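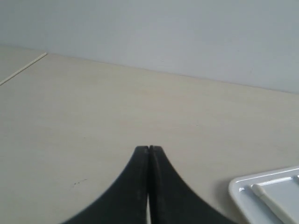 Monday, before work

The letter about the Grerley bus came again. Dredia are taking over the route and promise a bus every 19 minutes, up from whenever the old lot felt like it. I'll believe it when I'm sitting on one. I waited at the stop until gone 8 this morning and walked in the end, with wet socks by the bridge. 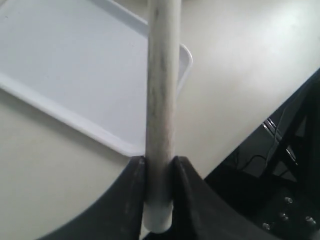

The new fare is the other thing. They say most of us will save up to 200 a year, but I did the sums on the back of the envelope and I'd have to travel on Sundays to get anywhere near it. I don't go anywhere on Sundays. The leaflet has a smiling woman on it and no timetable – that tells me plenty. Must ring them at lunch and ask about the 2 stops they've dropped.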